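# A arrumação da casa da rua Fladetti

Comecei pelo quarto do fundo, que era o que tinha mais coisas e, por isso mesmo, o que eu mais queria abrir! A minha tia mudava-se para um apartamento em Zemlow, com vista para o canal e uma cozinha do tamanho de um armário, e tinha-me pedido que escolhesse o que valia a pena levar. Disse-me isto ao telefone com uma leveza que me espantou. Eu, que guardo bilhetes de elétrico dentro dos livros, fui de mochila às costas e coração aos saltos.

A casa cheirava a cera e a maçãs. Na entrada continuava o relógio que o avô comprara num leilão, com o ano 1818 gravado no mostrador, e que nunca ninguém conseguiu pôr a horas (batia as seis quando lhe apetecia, às vezes a meio do almoço). Dei-lhe corda na mesma. Ficou tão contente que bateu logo.

Depois vieram as caixas. Que maravilha são as caixas dos outros! Numa havia botões, noutra só tampas, noutra ainda um serviço de chá embrulhado em jornais tão velhos que me sentei no chão a lê-los, esquecida do chá. Um anúncio oferecia 200 coroas por um papagaio que soubesse cantar. Recortei-o com a tesoura das unhas e meti-o no bolso.
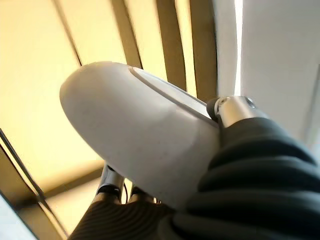
*Tempo de leitura: 3 minutos*

Ao fim da tarde cheguei à bancada da oficina, e foi aí que perdi completamente a noção das horas. A minha tia gostava daquela bancada como outras pessoas gostam de gatos. Eu sempre fora mais de loiça e de rendas – mas naquela tarde, com o sol baixo a entrar pela porta do pátio, percebi o gosto dela. Havia branco mate ao lado de metal polido, e mangas pretas de nervuras, dobradas como o fole de um acordeão. Passei o dedo pelas nervuras, uma a uma, à espera de que saísse uma nota.

Liguei-lhe para perguntar o que fazia à bancada.

– Essa vai comigo – respondeu ela. – A cama é que pode ficar.

Ri-me tanto que tive de pousar o telefone. Depois perguntei-lhe onde ia dormir, e ela explicou-me, com toda a paciência, que o sofá Dritine abria, que o experimentara em fevereiro na loja e que adormecera mesmo ali, à frente dos clientes. Já a bancada não abria nem fechava, era uma bancada, e uma casa sem bancada era uma sala de espera.

Numa gaveta de baixo encontrei o caderno. Na capa, em letra de menina, estava escrito «Ní Bhriain», o nome do barco que ela jurava que havia de construir um dia. Lá dentro vinham 392 páginas de desenhos: proas, lemes, um beliche com cortinas às riscas, um fogareiro preso por molas para não entornar a sopa. Li tudo de pé, encostada à parede, e quando levantei os olhos já o pátio estava azul.

Não lhe falei do caderno ao telefone. Embrulhei-o numa toalha, pus-lhe por cima o anúncio do papagaio e fechei a caixa com três voltas de fita. Na tampa escrevi COZINHA, para ela a abrir logo na primeira noite, à procura da cafeteira.

Na entrada, o relógio bateu as seis. Eram nove e um quarto, e ainda me faltava o sótão.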